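Writing for the Ear - notes for session 2

Eleni Lazarević, Illport evening course in audio writing

Right, these are the notes I promised, typed up from my scribbles and padded out where I rushed things. If you missed the session, read them through once and then do the task at the end before you look at anyone else's version.

Where we'd got to

Last time we talked about why a sentence that looks lovely on paper can fall flat when you say it out loud. The short answer was memory. A reader can go back up the page. A listener is washing up, or driving, or walking the dog, and whatever you said four seconds ago has gone. So everything this time was about helping that person hang on.

One idea per breath

Read your sentence aloud at a normal pace. If you need a second breath before the full stop, it's probably two sentences wearing one coat. I used this one from my own first draft of the Gondosura ferry piece, and I'm not proud of it:

"The ferry, which had been built for the Dendano crossing but was moved when the harbour silted up, and which by then had lost most of its paint, left at six."

By the time you reach "left at six" you've forgotten what left. My second go was:

"The ferry left at six. It was built for the Dendano crossing, but the harbour silted up and they moved it. Most of the paint had gone by then."

Plainer, a bit longer in places, and you can follow it with the tap running. Some of you thought it lost its music and I do see that! We'll come back to rhythm, I promise, but get it clear first and then fiddle.

Names and numbers

Introduce a name before you need it. Give the job first and the name second: "the harbour master, Radulović" lands better than "Radulović, the harbour master", as the ear gets a hook to hang the name on. Then keep using the same name. On the page we're taught to vary it (the official, the veteran, the father of three) and on air that sounds like a crowd has walked in.

Numbers are worse. My ferry could carry up to 835 passengers, and in the first recording I said exactly that, and every person I played it to remembered "lots". If the figure matters, say it slowly and put it at the end of the sentence. If it doesn't, say "more than eight hundred" and move on. Never put two figures in one sentence unless you're comparing them.

Sound before explanation

There was a good question about whether to say what a noise is before or after we hear it. My habit is to let it run for a moment, then name it. Gulls, chain, engine - then "they're lifting the ramp". People like working it out. The exception is any noise that could be three different things. Rain, frying and applause are horribly alike through a cheap speaker, so give the listener a word beforehand.

Describing a place

Most beginners describe a room like an estate agent, left to right, leaving nothing out. Pick two things and make them do the work. One should tell us what sort of place it is and one should be slightly particular, something we wouldn't have guessed. Then stop and get on with your story. You can drop in a third thing later, when somebody touches it or bumps into it.
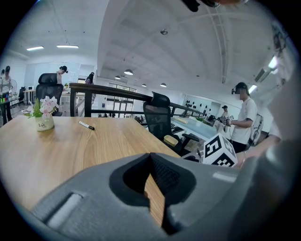 Fig. 1. Office with a light wooden table; flowers in a white "Life" pot.

For an office I'd take the long way round the obvious stuff. We all have a desk and a chair in our heads already, so don't spend words on them. A word printed on a flowerpot is worth more, as it can be read out, and anything that can be read out is a gift in audio.

Watch your adjectives too. "Pale pink" is fine. "Pale, delicate, dusty pink" and I've stopped listening to the story and started choosing paint.

Task for next time

Write a place you know well, to be read aloud in under a minute. Two details at the start, no more. Somebody has to come in or leave before the end. Record it on your phone, don't polish it, and bring the script as well as the recording. We'll be hearing them from 10 sharp, so please have yours ready to play.

Extra bit if you're keen: take the same script and cut 10 words without losing a fact. Mark the ones you cut, as we'll talk about those too.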